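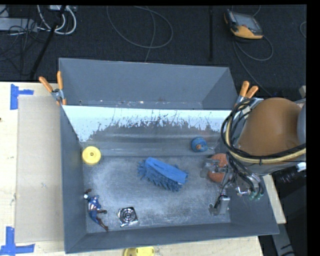

Restricted Gifts and the General Fund

5 October 2020

Churches that publish a budget usually divide income into two classes. Unrestricted gifts go to the general fund and may be spent on anything the congregation has approved. Restricted gifts carry a purpose named by the giver: the roof, the food pantry, a mission partner, the organ. The second class has grown in most of the congregations whose accounts I have read, and I think it has grown too far.

The case for restricted giving is easy to state. A giver who knows where the money goes tends to give more, and to keep giving. A named fund also limits what a church board can do in a bad year. Money given for the pantry cannot be moved to cover a shortfall in salaries, and a board that tries it may be breaking the law as well as its word. These are real protections and I would not remove them.

The costs are harder to see because they appear in different lines of the accounts. Take the Prenthorpe congregation, whose annual report for the year ending in June lists 211 regular givers. It carries a building fund large enough to replace the boiler twice, and a general fund that could not pay the heating bill through the winter. No rule was broken. Each gift was used as the giver asked. The sum of those choices was a church with a sound furnace and no money for gas.

Small funds are a further problem. Once a fund exists it has to be tracked, reported and reconciled, whatever its size. Prenthorpe holds two funds that have had no deposit or withdrawal in almost 3 years. One was set up for hymnals of an edition that is out of print. The money can be released only with the giver's consent or, where the giver has died, through a legal process that would cost more than the balance.

There is also a question of doctrine, which budget discussions tend to skip. The older practice in most Protestant bodies was to treat the offering as given to God through the gathered church, with its use settled by the church as a body. Paul's collection for Jerusalem is often cited on the other side, and it was indeed a collection for a stated purpose. But the purpose was proposed to the churches in common and taken up in common. It is weak support for a form with nine boxes on it, each filled in at home.

Drustulley Chapel has tried a middle course that deserves wider notice. It permits restricted gifts only to funds the congregation has already voted to open. Every fund has a closing date, and the giving form states that any balance left on that date passes to the general fund. A share of each restricted gift, also printed on the form, goes to overhead - the lights, the insurance, the bookkeeping. Givers are told all of this before they give, so consent is settled at the start.

Two objections are usually raised. The first is that givers will take their money elsewhere. Some will. A church that depends on gifts it cannot use for its ordinary work has not lost as much as the total suggests. The second is that general funds invite waste. The remedy for waste is disclosure: quarterly statements, an outside review, and a budget meeting held at an hour when people can attend. A restriction written by one giver does not tell the rest of the members how the other lines are being spent.

I would keep restricted funds for capital projects, disaster relief and bequests, and close most of the others as their balances run out. Churches drafting a gift policy should begin with the release clause. It is the paragraph most often missing, and it cannot be added afterward to money already received.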